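Skye Baird
Sorting the loose fasteners from the workshop drawer. Thread, for those who asked how I do it and for those who will tell me I'm doing it wrong.

Skye Baird
The stock came out of three places: the tin from the Mullow shelving, a bag marked Irker, and whatever had settled at the bottom of the drawer. Everything gets tipped out a few at a time on the green surface. Small batches, so that heads and threads can be compared side by side.

Skye Baird
Screws on the green, yellow plastic to put them in. 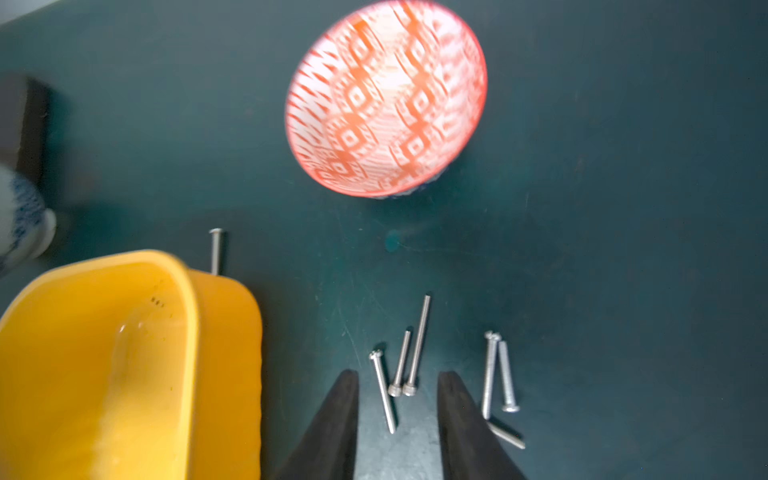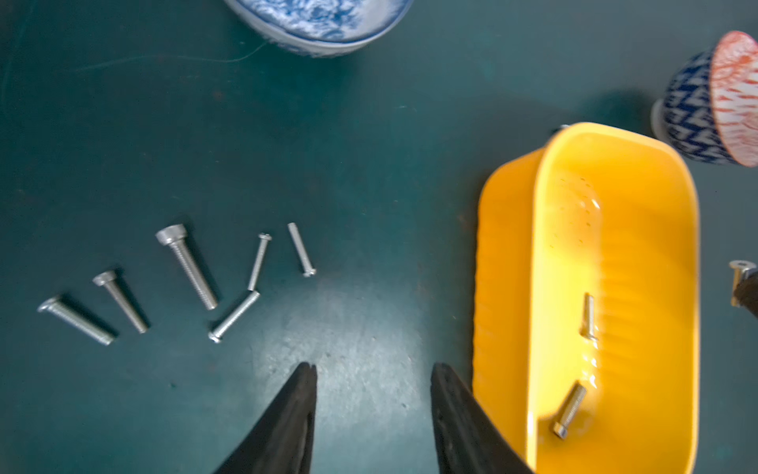

Skye Baird
First pass is by head only. Socket cap in one lot, pan head in another, countersunk in a third. Ignore length and diameter at this stage. Trying to sort on two properties at once is slower and I make more errors.

Skye Baird
Second pass is by diameter. Calipers across the outside of the thread. A nominal M4 will measure slightly under 4 mm, typically 3.9. If you get 4.1 or more it isn't an M4, put it aside and check it against the imperial gauge.

Skye Baird
Third pass is thread pitch. Most of mine are metric coarse, so M3 is 0.5, M4 is 0.7, M5 is 0.8. I use a leaf gauge held up to the window. A known nut does the same job if you haven't got one. It should spin on with two fingers for its full depth. If it binds after a turn and a half, stop.

Skye Baird
Length last. Pan heads and socket caps are measured from under the head to the tip. Countersunk are measured overall, head included. I had a whole compartment of countersunk labelled 4 mm short for years, which explains the Drutano cabinet hinges.

Skye Baird
Count at the end of the second evening: 1,208 screws kept. 674 of those are socket cap. I did not expect that ratio. I have never knowingly bought that many socket caps.

Skye Baird
Rejects: rounded sockets, chewed cross recesses, anything bent, anything with rust in the thread root. Surface rust on a head I'll tolerate for jigs. Those go in their own pot and don't go back into furniture.

Skye Baird
To check for a bend, roll it along a flat surface with the head hanging over the edge. A straight shank rolls evenly. A bent one hops.

Skye Baird
On Phillips and Pozidriv, as it comes up every time — look for the four fine lines between the arms of the cross. Lines, Pozidriv. No lines, probably Phillips. I keep them separate now. The wrong bit will seem fine until you need any real torque.

Skye Baird
Containers. I tried the Sin stacking boxes, the ones with the removable dividers. The dividers lift just enough for an M3 to get underneath. Sent back. Open trays for sorting, small screw-top jars for keeping.

Skye Baird
Labels read head, diameter, length, drive, in that order. "Pan M4x16 PZ". Printed, on the lid and again on the side. Handwriting was readable until about the first time I touched it with oil on my fingers.

Skye Baird
Still to do: the washers. There is an ice cream tub of them and I have been walking past it since July.

Skye Baird
Somebody has asked about sorting by weight on kitchen scales. Works for counting one type once it's already sorted. Weigh twenty, divide, weigh the lot. No use for a mixed pile.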